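Part-time furniture mover and room setter wanted – Flavinum showroom

I run the floor at Flavinum, a furniture showroom upstairs from the old Zamura print shop, and I'm looking for one more person to help me set up, shift around and tidy our display rooms. It's nine hours a week, split over two mornings, and Monday has to be one of them (weekend shoppers leave every chair pointing a different way!).

Most of the work is small pieces. Footstools, side chairs, lamps, the odd rug. You'd be putting them where the floor plan says, checking that the fabric is facing the right way, and tucking things in neatly so people can walk past.

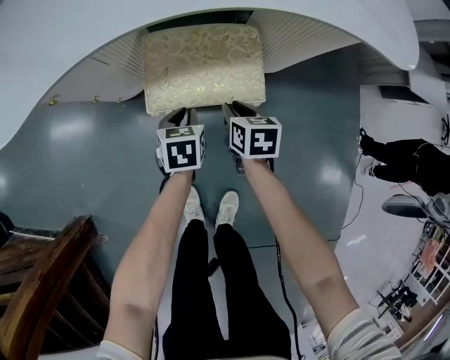 The gold brocade footstool, down on the teal-gray floor.

I'm fussy about that floor. It's glossy and it shows everything, so please lift, don't drag – and bring clean, flat shoes. Brocade catches on rings and watches too, so those come off before you start.

The big white console is the piece everybody asks about, and I like to keep an ottoman near it. Getting the gap right takes a few tries the first week. You'll have the plan on paper and I'll be close by, so don't worry about memorizing it. There are 103 pieces on the list this season and I still look half of them up.

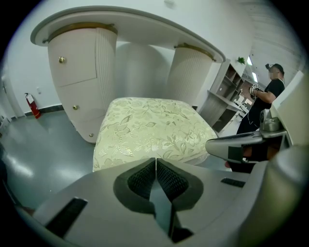 Cream ottoman with leaves and blossoms, in front of the console with the brass knobs.

No experience needed, but you should be comfortable kneeling, bending and carrying light furniture, and you should be the kind of person who notices a crooked stool. If you've worked for Pretorius or another delivery outfit, mention it. Pay is $470 every two weeks, through Susport, who do our payroll. 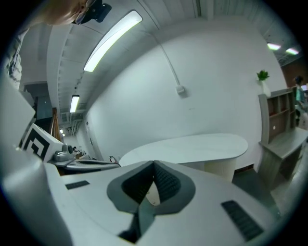
Do I have to move the large tables?
Large tables are always a job for the delivery crew, and you'd only set the smaller pieces around them.

To apply, send me a few lines about yourself and the mornings you can do, or stop by before noon and ask for the floor manager. I'd love to have somebody in place by August.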